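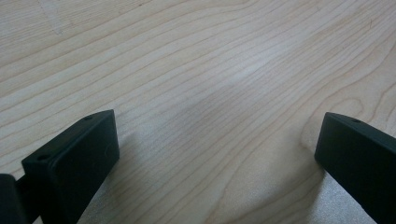
Fingers open over the bench top, view from the tool camera.

gantry_692
Parallel gripper on a Grereo hand tool, black fingers. After the March pad change the center point drifts left on every close. Zeroed it twice from the Rikelberg menu. Same result. Fingers toe in at the tips when open.

mlowe
Toe-in at full open is normal on ours. Check the finger screws first. Two holes show on the left finger, one on the right. Is the second right one out of view?

gantry_692
Yes, lower down. All four screws are at spec.

Truvby_tech
I disagree that toe-in is normal. Our cell runs Yan linkages and the faces stay parallel through the whole stroke. If yours don't, look at the pivot bushings.

mlowe
Different linkage, different geometry. Ours has 142 hours on new bushings and still toes in.

Truvby_tech
Then measure it closed. Put a 0.1 mm feeler between the pads at the tip, then at the root. Post both.

gantry_692
Tip grips the feeler, root lets it slide. Left side has play at the pivot, right side has none.

Truvby_tech
Left bushing. Replace both sides, then zero again with the fingers closed.

mlowe
Agreed on the bushing. I'd still leave the right one alone.

gantry_692
Ordered a pair. Will post the closed readings after the swap.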